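I've been cutting cabochons at the kitchen end of my garage for years, and the Grosen 5 is the polishing kit I kept wishing somebody would sell me. So now I sell it!

It comes with two felt pads, a leather disc, a hard resin disc and a little tub of Prinis oxide paste. Add your own flat lap and you're set. I picked the grits after an awful lot of ruined agate (my poor agate), and the order they go in is printed on the lid, so you won't be digging for a leaflet with muddy hands.

## How I use it

I start on the 900 disc and stay there longer than I want to. Then the 3,000, with plenty of water, and I wipe the stone dry every so often and tilt it under the lamp. If there's still one scratch winking at me - and there usually is - back I go. The leather comes last, with a dab of paste no bigger than a pea.

Jasper and agate love this kit. Turquoise is fussier, so go easy on the pressure. I wouldn't use it on opal until you've practiced on something cheap.

Pylyp Kushnir cuts the leather for me, and he's picky about it, which is why the discs sometimes run out in June when the shows start up.
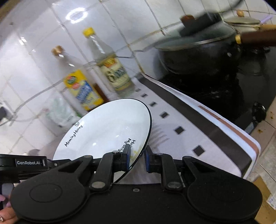

## Ordering and spares

Kits go out every Tuesday. Spare felt pads are sold in pairs, and the leather disc is sold singly. Both fit the older Rikero kit too, if you bought one from me back then.

Want a different backing, or a bigger tub of paste? Drop me a note with your order and I'll see what's on the shelf.

- Vsevolod Kravets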